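Clatilora 进气温度记录数据集 说明文件

版本说明

本文件说明 Clatilora 数据集的内容、格式和使用限制。数据集记录的是小型汽油车在更换进气部件前后的进气温度和进气压力。整理者是 Zelik 小组,测试件由 Funano 提供。中文不是我们的母语,如果某个术语和国内维修行业的习惯叫法不同,请以字段表里的英文名为准。

数据来源

全部记录来自 Farooqui 试车场的一条环形道路和场内的一台底盘测功机。道路部分在上午进行,测功机部分在下午进行。每次行驶保存为一条记录,目前共有 1,984 条。采集从三月开始,到十一月结束,中间七月停了一段时间,因为道路重新铺设。

每辆车先用原厂进气管跑一组,再换上测试进气管跑一组。两组之间不更换机油、火花塞和空气滤芯。如果滤芯在中间被更换,该车的两组记录都会放进 excluded 目录,不参加统计。

文件结构

raw 目录:记录仪导出的原始 CSV,没有修改。
clean 目录:统一了时间间隔和单位的 CSV。
excluded 目录:有问题的记录,保留供参考。
meta.csv:每条记录对应的车辆编号、发动机排量、进气管类型和环境温度。

字段

t_ms:从记录开始计算的时间,单位毫秒。
iat_c:进气温度,单位摄氏度,测点在节气门前面。
map_kpa:进气歧管绝对压力,单位千帕。
rpm:发动机转速。
speed_kmh:车速,道路记录取自卫星定位,测功机记录取自滚筒。
amb_c:环境温度,测点在前保险杠下方,有遮阳。
intake:取值为 stock 或 test。

clean 目录里的采样间隔是 100 毫秒。raw 目录里的间隔不完全固定,有时会短一些,有时会长一些,所以请不要直接用行号换算时间。

记录仪

记录仪由小组自己组装,固定在副驾驶座椅下方,温度探头用延长线接到发动机舱。探头在装车以前先放进冰水混合物里检查零点,再与一支标准温度计比较。两者相差较大的探头不使用。 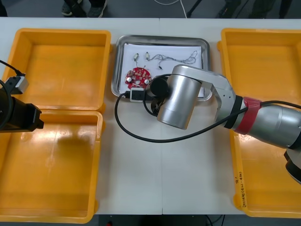 每台记录仪有自己的编号,写在 meta.csv 的 logger 列。如果您发现某一列温度整体偏高,请先按 logger 分组再看,不要马上认为是进气管的影响。早期固件有一个错误:发动机熄火后再启动,t_ms 会从零重新开始。clean 目录里已经修正,raw 目录里保留原来的样子。

读取方法

文件编码为 UTF-8,分隔符为逗号,小数点用英文句点,第一行是列名。缺失值留空,没有用零或负数代替。读取时请把 intake 和 logger 当作文字处理,否则有些软件会去掉编号前面的零。

已知问题

一、怠速时的数据不太可靠。车辆停住以后,发动机舱的热量会传到探头,iat_c 会慢慢上升。比较两种进气管时,我们建议只使用车速高于 40 km/h 的部分。

二、道路记录里有近 500 条没有风速信息。当时场地的风速计在维修,我们没有用别处的气象数据去补。

三、测功机前面的风扇只有一个固定转速,它的风量与真实行驶时的迎面风不同。所以道路记录和测功机记录请分开分析,不要合并求平均。

四、数据集里没有涡轮增压车型,也没有柴油车型。

不适合的用途

本数据集没有测量功率和油耗,不能用来证明某个进气部件可以增加马力或者省油。也请不要用它判断车辆是否符合排放规定。

隐私

车牌和车架号没有收录,车辆编号是随机给的。卫星定位只保留速度,经纬度已经删除。

使用许可

可以自由用于教学和研究,发表时请写明数据集名称和版本。用于商业宣传以前,请先写信给 Zelik 小组取得书面同意。

反馈

如果发现单位错误、重复记录或者列名不一致,请在项目页面提交问题,并附上文件名和行号。修改过的文件会在下一个版本发布,旧版本继续保留下载。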